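A regional fund opens its doors to smaller savers

Oct 15, 2022

When I arrived at the offices of Clegg, the fund manager behind the Brotano income fund, the kettle had just boiled and there was a plate of shortbread on the go, so we were a good ten minutes into the weather before either of us remembered why I had come. The fund's head of client accounts, who has been with the firm for 9 years and prefers to let the work carry the name, turned out to be generous with both time and biscuits.

The news is simple enough. Since September, Brotano has let people start with £58 a month, where before they needed a lump sum far beyond most household budgets. "We kept getting letters," she told me. "Lovely letters, some of them, from people who'd read about the fund and wanted to put a little by, and we were writing back to say sorry, come again when you've got more. I didn't enjoy sending those."

In the first weeks 533 new accounts were opened, and 355 of them belonged to people who had never held a fund of any sort. She was plainly delighted by that second figure and came back to it more than once -- I think she would have had it embroidered on a cushion.

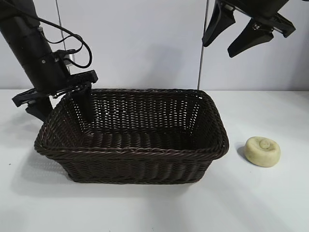

What the money buys

Brotano holds mostly bonds, with a slice of shares in dull, dependable companies that pay a dividend. "Water, pipes, warehouses," she said. "I'm very fond of a warehouse." Two of the longer-standing holdings, Olov and Nendudari, were picked for their steady payments, and she has no wish to swap them for something more exciting.

She was careful to add that bonds have had a rough year, and that anyone who thinks of them as a sort of savings account has been badly surprised. "Prices fall when rates go up. We say so on the first page now, in large type, and I ring people if I think they've skipped it."
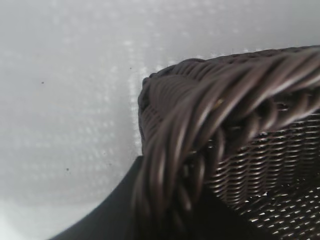
Can a monthly saver take the money out early?

Savers can ask for it whenever they like, and it is paid at the next weekly dealing point, though they may get back less than they put in.

That last part matters to her a great deal. She would far sooner turn somebody away, she said, than see them put in the money meant for the boiler. New savers are asked whether they have cash set aside for emergencies, and a fair few have gone off to build that up first. "Some have come back already, which pleases me no end." 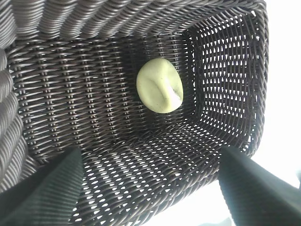 Gripper fingers over a wicker basket

I asked about charges, as one must. Monthly savers pay the same yearly percentage as everybody else, and there is no fee for missing a payment -- a point she had to argue for through several long meetings. The small accounts cost more to run than they bring in at present, and the firm expects that to go on for a while yet.

A paper statement is still sent to anyone who wants one. "My mother reads hers with a ruler," she said, pouring me another cup, "and she'd never forgive me if we stopped."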